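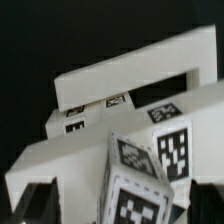 Marked practice blocks are the thing I get asked for more than anything else on this site, so I've finally given them a proper page of their own. The Dolturari set is a box of plain white pieces for building, stacking and fitting together, and the square black-and-white markers are there so that a tracking program can tell which piece is which and how it's turned. You get C-shaped pieces, smaller blocks and cubes, and the big C-shape carries a marker on its top face and a larger one on the front, so even when it's sitting at a silly angle there's usually something for the software to read. I do like that! With my old set you had one marker per piece, and the moment you turned a piece over you'd lost it.

I had my first Dolturari set in August and it has been out on the bench nearly every day. The finish is matt, and that matters more than I expected. Shiny pieces throw glare straight back at the overhead lights and you end up fiddling with lamps all afternoon (I have done this, it's no fun). These just sit there looking pale and dull, exactly what you want. They do pick up grubby fingerprints, mind you. A barely damp cloth sorts it, but go gently round the markers and don't scrub at the corners.

What's it like to build with? Pretty good. The pieces are easy to pick up and the edges are square enough to line up by eye. I found the C-shapes a bit of a puzzle to begin with, as they'll happily sit over or against a smaller block and then you've covered up half its markers. You soon get into the habit of thinking about which faces you're leaving on show. My advice is to build the thing once by hand, slowly, and look at it from every side before you start recording anything. 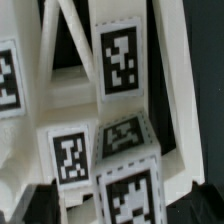
Fenna Martens wrote in to say that she'd had her set for 14 weeks and her only real grumble was the markers themselves. A couple had started to lift at the corner, she said, and she wished the box came with spares. She also asked whether you could print your own replacements on ordinary office paper, and whether the size had to be spot on.

Good questions, both. Yes, you can print your own, and yes, the size does have to be right. Turn off anything in your print settings that says "fit to page" and measure the first one with a ruler before you cut out a whole sheet. Leave a white border all the way round the black square too – trim it too close and the software starts to struggle. I use plain matt paper and a glue stick. Sticky labels are quicker, but they're a pain to get off again if you've put one on crooked, and I always put at least one on crooked. I've asked Mertens, who supply the boxes to me, about a spares sheet, and they say they're thinking about it. I'll keep nagging.

One more thing on markers. Write the number of each one down somewhere as you stick it on. Mine's a scruffy list inside the lid of the box, and it has saved me hours.

Now, the base plate. It's sold separately (boo) but I'd buy it at the same time if you can stretch to it. It's flat and white with the markers printed straight on, so you have a fixed place to measure everything else from. Put it down on a dark surface if you've got one. I tried mine on a pale table for a week and kept losing the edges of the white pieces, then I moved it on to black and everything was so much easier.

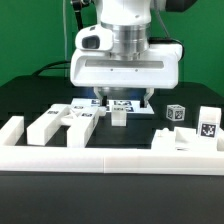 Base plate with marked cubes and the taller rectangular block, on a black tabletop.

Don't crowd the plate. I leave a good hand's width between the loose pieces and whatever I'm building, so there's space to get in and lift one without nudging its neighbour. If you do knock the plate you'll want to check your measurements again, so a bit of tack underneath isn't a bad idea.

The last bit is the slotted fixture, the one everybody at my end has taken to. It's a chunky 3D-printed thing with two blocky shoulders, a slot between them and a pair of legs to stand on. It makes a lovely target for small cube work, as you've got something definite to aim at and the shoulders are easy to spot. I also like the rail frame for marking out the work area. It's in segments, so it stores flat in a drawer, and you can see the seams but they've never bothered me.

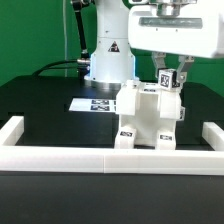 Slotted fixture and small marked cube, with the printed marker sheet and rail frame.

Delivery is 30 days if I'm out of stock, a lot less if I'm not. Drop me a line through the contact page before ordering if you need several boxes and I'll tell you what's on the shelf.

Posted by the shop, January 25, 2023

Home | Blocks | Plates and frames | Markers | Contact

Related items
Fetden matt marker paper
Erside bench tack, white
Dolturari base plate
Dolturari rail frame segments
Mertens storage box with lid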